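Rendus (robot arm)

Print | E-mail
Share 4

Rendus is a tabletop robot arm built at the Tarnbridge shared workshop by Ifeanyi Okeke and Hefin Ruddock. Work began in August in Okeke's garage and moved to the workshop when the arm outgrew its bench. The parts cost $781, most of it spent on motors.

The arm is used for small kitchen tasks, mainly moving coffee beans between cups with a teaspoon. Ruddock chose beans over sugar for being easier to sweep up. 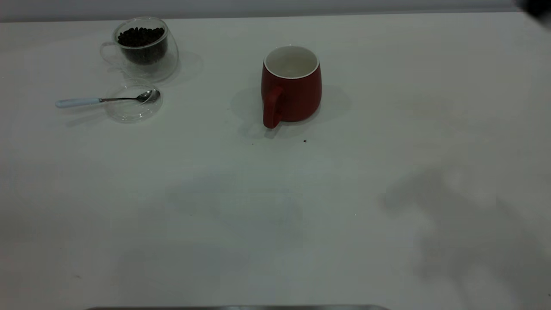
Coffee beans in a double-walled glass mug, with a teaspoon and a red mug, on the Rendus worktable.

The control software was written by Onyekachi Odukoya and stores up to 600 recorded motions. An earlier version ran on a secondhand Ostden board and often lost its position after a restart. A second arm has been planned but has no start date.

1,101 views

Related articles
Tarnbridge shared workshop
Ostden controller board
Triantafyllou wrist joint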